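Workshop > Notebook > Glazes and firing
5 min read

August 2016

Glaze fit, continued: Grullby stoneware, white and cream liners

Carried over from the April entry. The crazing on the cream liner came back on the second batch, so the fault is in the fit and the kiln log can be left alone. Batch one was fired in the small kiln, batch two in the large one, same clay bag, same glaze bucket. Crazing on both, finer on the large kiln pieces. Slower cooling there, which I would have expected to matter more than it did.

Clay body: Grullby smooth stoneware, pugged once, wedged, thrown thin. Glaze: our own cream, with Drollolard frit as the main flux. Bucket was sieved again before use and brought back to the same density as before. I did not change the recipe between batches. The only unknown is the frit sack, which was opened fresh for batch two and may not match the old one. The old sack is gone, so no comparison possible.

Test pieces for this round

Total of 62 tiles and 14 cups. The tiles are extruded L-shapes, cut and left under plastic overnight. Cups are all the same straight form, no handles, glazed inside and out, foot wiped. I wanted cups as well as tiles because tiles flatter a glaze. A flat strip has nothing pulling against it, and a cup with glaze both sides shows trouble much sooner, usually at the lip.

Reference pieces should be stored apart from the tests and kept on a dark surface. Cream on pale board hides everything.

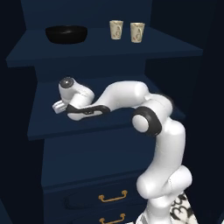 Base glaze and additions

Five lines, all from the same 100 gram base:

1. Cream as it stands. Control.
2. Silica up, small step.
3. Silica up, double step.
4. Part of the Drollolard frit swapped for the Sosent low-expansion frit.
5. Same swap as line four, plus the small silica step.

Mixed dry, then wet, sieved twice. Line three needed a good deal more water than the rest and still went on thick. Note for next time: weigh the water in as well. I have been adding it by eye and then measuring density afterwards, so there is no record of how much each line took, only where it ended up.

Dipping was three seconds for tiles, poured and then dipped for cups. Line four settled hard in the jar within the hour. A pinch of Epsom salts helped. Line five did not settle in the same way, for no reason I can find in the recipe.

Firing

Large kiln only this time, to remove one variable. Bisque first, slow to 605 to get past the quartz change without rushing, then on as normal. Glaze firing on the usual programme with the usual hold. Cones on all three shelves. Bottom shelf cone was slightly stiffer than the top, as it always is in that kiln, but within what I would accept.

Left shut until it could be opened bare-handed. The temptation to crack the lid early is the most common cause of false results in this sort of test and I have thrown away a whole round for it before.

Results so far

Line one: crazed on every cup, on most of the tiles. Audible pinging on unloading. As expected.

Line two: no lines visible on unloading. After ink, fine crazing on the inside of the cups, none on the tiles. This is exactly the gap between tiles and cups mentioned above, and a tile-only test would have passed it.

Line three: no crazing. Surface has gone dull and a bit chalky, particularly where thick. Not usable on the inside of anything that will meet a spoon.

Line four: no crazing on tiles. One cup with a single long line from the lip. Surface very good, slightly bluer than the control.

Line five: no crazing anywhere after ink. Surface close to the control, a touch stiffer, does not break as nicely over a throwing ring. Best of the five.

Ink test is the normal one - brush on, leave, wash off with hot water and look under the bench lamp at a low angle. Use the washable ink. The permanent sort stains the foot and then the piece cannot be used for the freezer and kettle cycles.

Delayed crazing

No result above should be treated as final. The April cups were clean when they came out and had gone by the end of the month. Line five cups are now going through freezer to boiling water, one cycle a day, with an ink check after every third.
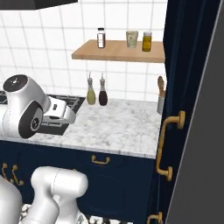
The two control cups go through the same cycles for comparison, although they have little left to tell us. Mark the foot in iron pencil before starting. Wax crayon comes off in the kettle water and leaves a film that looks very like crazing under the lamp.

Shivering also needs watching now that expansion has been brought down. Rub the lip and the edge of the foot ring with a thumb in a glove and look for slivers. None on line four or five at present. Line three I have not checked properly, as it is being dropped on surface alone.

Cost

The Sosent frit is dearer than the Drollolard by weight, but the swap is partial and the cream is only used as a liner. I would take it if the cycles hold up. The other route is a change of body. Lungu do a stoneware with more free silica in it which should close up on the same glaze without touching the recipe. It is groggier, though, and the foot rings would need sanding on every piece.

To do

- Finish the cycles on line five, record each ink check in the back of this book.
- Mix line five again from a different frit sack and repeat on cups only.
- Half step of silica between lines two and five, same swap. Possibly a smaller frit swap as well, to get back some of the movement over the rings.
- One bag of the Lungu body, thrown to the same cup form, control glaze only.
- Relabel the bucket. It still says white and it has been cream for at least two recipes.
- Check the density cup. The rim is chipped and it may be reading light.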